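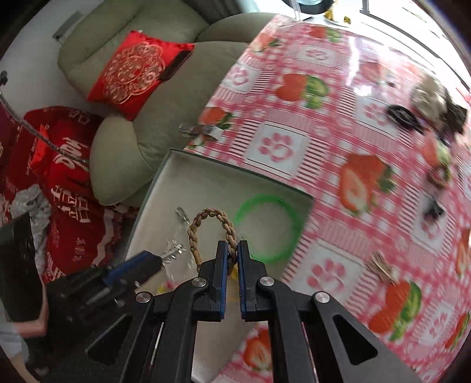

How do you line up gripper width readings with video frames when the two streams run on different clocks?

Put both streams on one host clock, measure the delay left over in each, subtract it, and then interpolate the width reading to the time of every frame.

The rest of this page goes through those steps using Mesis, the small Python tool we keep at Ledden for cleaning up demonstrations before policy training. Reinaldo Coutinho wrote the original version and Amirhossein Hashemi rewrote the resampler in January. You'll need Mesis installed, a recorded session with video and width logs, and a terminal.

Step 1: Check what your timestamps mean

Open the session folder and look at the first few lines of width.csv and frames.csv. Each has a column called t_host and a column called t_dev. The device time starts at zero when the hardware powers up, so the two t_dev columns have nothing to do with each other. Use t_host for alignment and keep t_dev for spotting dropped samples.

If t_host ever goes backwards, stop. The host clock was adjusted during recording, usually by network time sync, and the session needs to be repaired with mesis fix-clock before you go further.

Step 2: Measure the offset

Frames reach the host later than width samples do, as they have to be exposed, encoded and sent. To measure the gap, record a short calibration clip in which you open and close the fingers fully several times with nothing between them. Then run:

mesis offset calib/ --signal width --track tips

The tool tracks the fingertips in the video, turns the distance between them into a one-dimensional signal, and slides it against the logged width until the two agree best. It prints the offset in milliseconds and a score. Our usual setup comes out at roughly 175 ms. A low score generally means the fingertip tracker lost its target. Glare and busy backgrounds are the common culprits, and cropping the tracking region with --roi fixes most cases.

Do this again whenever you change resolution, frame rate or cable. The offset belongs to the whole chain, so don't copy a colleague's number.

Step 3: Apply it and resample

mesis align session/ --offset-from calib/ --out aligned/

For every frame, the resampler finds the width sample on either side and interpolates linearly. It won't interpolate across a gap of more than 2 frames. Those rows are marked invalid — leave them that way, as filling them by hand puts invented motion into the training set.

Cubic interpolation is available with --interp cubic, but it overshoots when the fingers stop suddenly on an object. A grasp is exactly that kind of stop, so stay with linear.

Step 4: Look at the result

mesis view aligned/

The viewer plots width under the video. Step frame by frame through a few grasps. The curve should flatten on the same frame in which the fingertips stop moving. If it flattens early every time, your offset is too small. If the error grows as the session goes on, the problem is drift, and you'll want --drift linear with a second calibration clip recorded at the end.

Soft objects need a bit more care. Cord, cloth and foam keep compressing after first contact, so the width eases down instead of stopping cleanly. Judge the alignment on something rigid.

Step 5: Export

mesis export aligned/ --format cavalcanti --chunk 2000

Cavalcanti is our training loader, and the chunk size is in frames. Invalid rows are kept but masked. If you're exporting for the older Jinddale scripts, add --drop-invalid, because they ignore the mask column and will read those rows as a width of zero.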